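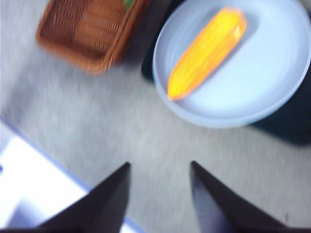

The Line Item Missing From the Robot Budget

A yellow ear of corn on a plate, a wicker basket beside it, two dark gripper fingers pointed at the gap between them. I have sat through a good many budget pitches for table-top robots by now, and they all come down to a setup like this one. I have come to think the people asking for money should be made to price the whole table.

Our shared workshop in Garkeck is being asked to pay for a second arm this July. The proposal came from Hicham El Fassi, who is a careful engineer and a bad shopper, and I say that as someone who likes him. His request covers the arm, the gripper, a small camera for the wrist and a spare power supply. It runs to four pages. Labor gets one sentence.

That sentence says operators will be "drawn from existing staff." I would like to know which ones. Iman Kettani kept a log for the first arm and let me read it. Over its first season she wrote down 203 hours of people's time, and most of that was dull stuff: putting objects back where they started, restarting a program that had hung, arguing over whether a run counted. She charged none of it to the robot, since the robot had no account to charge. So on paper the thing looked cheap, and now the paper is being used to argue for another.

I don't blame the vendors much. Bromik sells arms and wants to sell arms. Their quote is clear enough, and it even warns that finger pads wear out. A set is $300, and Hicham has budgeted for one. We went through 2 sets on the first arm before anybody wrote the cost down anywhere. The Fulten quote is lower, with a support plan that ends sooner than I'd like, and I could not get a straight answer on what happens to the software afterward. Maybe nothing happens. I have heard that before.

Then there is the question of what we're buying it for. Elsa Mäkelä argues that simple jobs with a plate and a basket are how you learn whether a machine can be trusted with harder ones, and that cutting corners at this stage costs more later. She's right about the first part. The second part I have heard used to defend every purchase this workshop has made, including the label printer. If a second arm lets us learn twice as fast, fine, show me the first arm working full days. Iman's log has it sitting idle most afternoons. A machine that waits for a person will wait just as patiently if you put another one next to it — you have simply bought more waiting.

Abdelghani Lahlou suggested we lease. I went in ready to dislike this and came out half persuaded. The Wongsuwan lease is $2,069 for the term, pads and repairs included, and at the end of it we can hand the arm back. The total is higher per month than buying if you believe the arm will last for years. I don't know that it will, and neither does Hicham. A lease at least puts a price on our not knowing.

What I'd ask for before any vote is plain. Put the hours in, at the rate we bill everyone else. Put in the pads at the pace we really use them. Name the person who resets the table, and ask that person first. Fouzia Dhanial thinks the proposal will still pass with all of that added, and she may well be right. I could live with it then. What I can't do is sign the four pages I was sent.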